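The Assessor at Clonach

By Marion Urquhart
Sat 26 February

We use cookies to remember your reading preferences. By continuing you accept our cookie policy.

The Assessor was received at Clonach at nine in the morning and was shown to the upstairs room where the work was being done. In keeping with the Maltis Code, she declined tea until the opening statement had been read. The Operator stood while she read it. It was two pages long, and he had heard it before, at Ralby, from a man who skipped the second page.

"You may sit," the Assessor said when she had finished. "Sitting is allowed under the general provisions."

He sat. The hand-held gripper lay across his knees.

The contract called for 1,000 entries. Each entry was to consist of one approach, one closing, one lift and one release, performed on household fabrics with the tool in the hand, so that a machine could later be taught to do the same. The Code required that an entry be declared before the fingers closed. It also required that the declaration be spoken aloud, in a plain voice, and that the words be written in the log before the next entry was begun. The Operator had filled the log as far as 713. The Assessor opened it on the windowsill and turned to the page marked with a strip of card.

"I will begin with 251," she said.

"I thought you might."

"Entry 251 reads, 'Red cloth, corner, lifted.' The next line reads, 'No.' There is no release recorded."

"There wasn't one. I had declared the corner and I took the edge."

"The lift was good?"

"The lift was very good. It was the best one that week."

She made a mark in pencil. The firm of Tsikata, which had placed the contract, had written to her office twice on the subject of entry 251. The firm's position was that a good lift was a good lift and that the word "No" should be removed from the log so that the entry could be counted. The Operator's position was the word "No."

"Please continue with your work," the Assessor said. "I am required to watch before I ask anything further."

He took up the tool and leaned over the wooden side.

"Red cloth," he said. "Folded corner. Two layers."
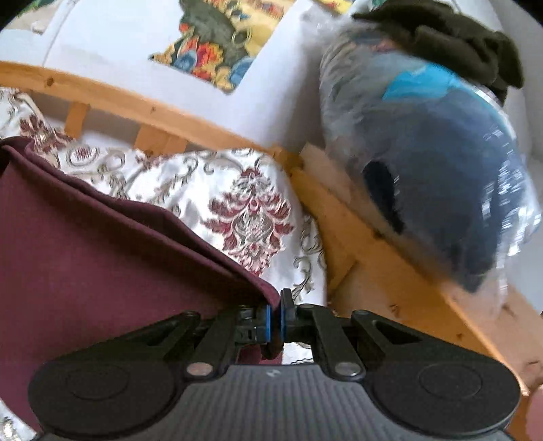
Section 2 of the Code concerns the declaration of layers, and it is the section on which most assessments are failed. A fold may be taken as a fold, or a single layer may be taken from it, but the operator must say which is intended before the fingers meet. The Assessor bent down until her eyes were level with the rail. The maroon corner was pinched between the two blue strips, doubled over as he had said, with the white damask lying behind it. She compared what she saw with what she had heard, and wrote the word "agrees" in the narrow column.

"You hold your breath," she said.

"Is there a section on that?"

"There is no section on that."

They went on in this way until eleven. He declared, closed, lifted, released and wrote. She looked, compared and wrote. On one occasion he declared the near edge and the cloth slid as he reached for it, and he drew the tool back and declared again. The Code calls this a withdrawn entry and attaches no penalty to it. The Assessor noted it in full, with the time, and underlined it. She had visited four sites that month and had not been given a withdrawn entry at any of them.

At eleven she accepted tea. She drank it standing beside the window, with the log open under her free hand.

"I should explain my office's difficulty," she said. "Tsikata is entitled to a complete count. If 251 stands as written, the count is short by one and the work must be extended. If it is corrected, you are finished a day sooner, and so am I. There is a procedure for correction. It needs your initials and mine."

"What would I be putting my initials to?"

"That the declaration was written down wrongly. That you said 'edge' and wrote 'corner.'"

"I said 'corner.'"

"There was no one else in the room?"

"No one."

The Assessor turned her cup by its handle. She had helped to draft the Code, nine years earlier, in an office over a dry cleaner's shop in Ralby. The sentence about speaking aloud had been hers. The other members had objected that it could not be enforced, as an operator working alone could say anything at all, or nothing, and the page would look the same. She had answered that the sentence was to be kept in any case. She could not now remember what reason she had given. The minutes recorded only that the members were tired and that it passed.

"Show me the open position," she said.

He put down his cup and returned to the rail. The Code requires that the fingers be brought to their full spread over the work and held there, empty, so that the assessor may confirm that nothing is being carried over from one entry to the next.

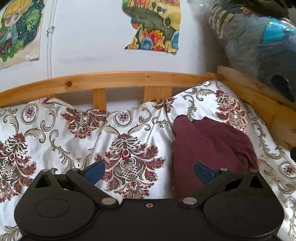

Fingers spread wide over the damask, holding nothing; the maroon cloth lies to the right.

"Hold, please," the Assessor said.

He held. She looked at the two pads and at the space between them, where a large burgundy flower on the white cloth showed quite clearly. She looked for longer than the Code requires. A truck passed in the street below, and the window glass shook and was quiet.

"Thank you. You may stand down."

She returned to the log, and under the Operator's single word she wrote two lines in ink. The first stated that entry 251 had been examined and was upheld as void. The second stated that the record was in good order. She signed, printed her name beneath the signature, and blew on the ink, although the pen was of a kind that dried at once.

"Tsikata will write to you again," he said.

"They will write to my office. My office will reply within the stated period." She capped the pen. "The extension will be one entry. You are to number it at the end and leave the gap where it is. It must not be moved up to fill the space."

"I know the rule."

"I am required to say it."

She put on her coat. At the door she paused, as people at Clonach often did, to find the step with her foot before putting weight on it. Behind her the Operator had already turned back to the rail. She heard him draw a breath, and she waited on the landing with one glove on.

"Red cloth," he said, in a plain voice, to the room. "Near edge. One layer."

The Assessor took out her notebook and wrote down the words, and the time beside them, and went downstairs to ask about the bus.

Sign up for our newsletter to receive new fiction by email. You may unsubscribe at any time.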